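Covar hand-teaching kit, reviewed after a term of use

We bought the Covar kit from Sillmont in October to teach a bin-picking job on our KUKA arm. It cost 422 pounds with the handheld controller. You can push the arm about by hand and save points as you go, or drive it from the controller at your desk.

Hand guiding is the better half. Setting a path over the bin takes a few minutes, and the saved points can be moved later without starting again. The controller is slower. Small turns of the wrist are fiddly, and close to the bin walls I dropped to the lowest speed every time.

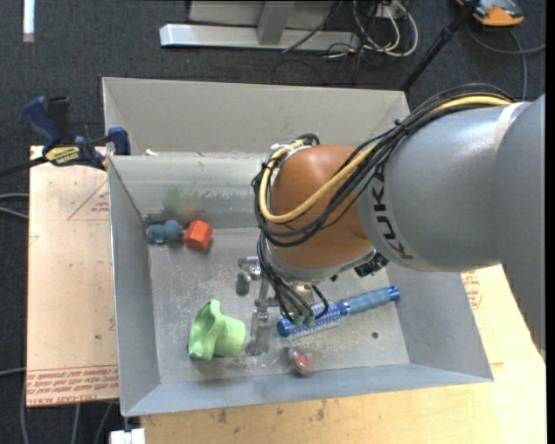

Page last changed: October, 4.10 pm

We use mixed items on purpose. A round hairbrush lying at a slant needs a different approach from a faceted block near the back wall, and the kit lets you keep a separate set of demonstrations for each. It holds 500 in all. I had recorded around 400 before the list became slow to scroll.

Clamp your bin down before you record anything. The manual leaves this until the last page.

The Rarkow version stores 3,000 demonstrations but has no hand guiding, so I would still pick the Covar. Four stars out of five.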